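How to Hang a Fabric Backdrop Without Losing the Deposit

Filed under Halls, Parties and Regret
Updated 2023-08-28

Every rented hall has one wall that looks like the inside of a filing cabinet, and it is always the wall people will stand in front of for photos. A big piece of dark cloth fixes this. Hanging it takes an evening if you follow the steps below, and two evenings plus a phone call to the landlord if you do it the way I did at Landance.

What you need

Black cloth, wider than you think
A stepladder
Pushpins, or removable hooks if the wall won't take pins
Binder clips
A steamer or an iron
Letters cut from felt or craft foam
Safety pins
One other person, ideally taller

Buying the cloth

Measure the wall, then add a foot on each side. Mine is 110 inches wide and I have never once wished it were narrower. Matte cotton or a cotton blend is the thing to get. Anything with a shine will bounce the flash straight back and give Aunt Mairéad a halo she hasn't earned.

Do not buy it the day before. The shop in Flarnside had nearly 60 kinds of quilting cotton with ducks on it and no plain black at all.

Ironing (you will skip this)

Steam the cloth before it goes up. Fold lines from the package are stubborn, and they have a gift for running right through the middle. If you've already hung it, a handheld steamer will get most of them out, but you'll be doing it over your head with hot water, which is a good way to learn new words.

After that, roll it on a cardboard tube. I say this as someone who folded hers last December and put it under a box of skates.

Getting it up

Start in the middle of the top edge and work outward. If you start at a corner you will arrive at the other corner with a great deal of cloth and no wall. Fold the top edge over once before you pin it, so that the pins go through two layers and don't tear out. Put one every foot or so.

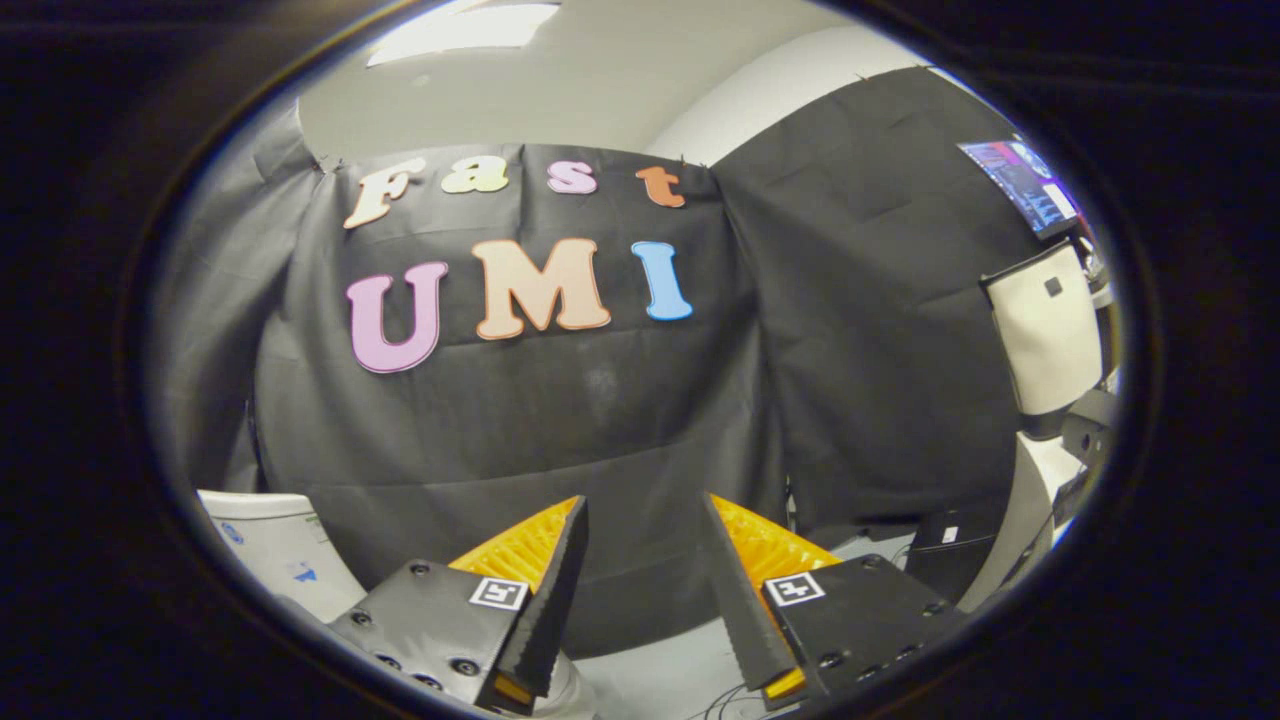 Keep the lettering light. Felt can be held on with a small safety pin from behind, two per letter, and foam will stay up with double-sided tape if the room isn't damp. Cardboard looks fine for an hour and then starts to lean forward as if it's hard of hearing.

Lay the whole message out on the floor first and take a picture of it with your phone. You will want this later, when you're on the ladder and have stopped being able to spell. Pastels read well against black, even from the back of the room. Navy and brown vanish – ask Cathal Duggan, whose retirement banner appeared to say "HAP RET".

If you want the words on a curve, pin a length of string in the shape you like, line the bottoms of the letters up with it, and pull it out when you're done. Curves are forgiving. A straight line shows every wobble, and somebody's brother-in-law will come over to mention it.

Taking it down

Letters off first, into an envelope, with the message written on the front. Then the pins, working from the outside in while the taller person holds the middle. Check the floor for pins in your shoes, before the next group checks it in their socks.

Fill the holes with a dab of white spackle and wipe it flat with a damp rag. The deposit at the Hayes hall was $149 and I got every cent of it back. Landance kept theirs, and we no longer speak.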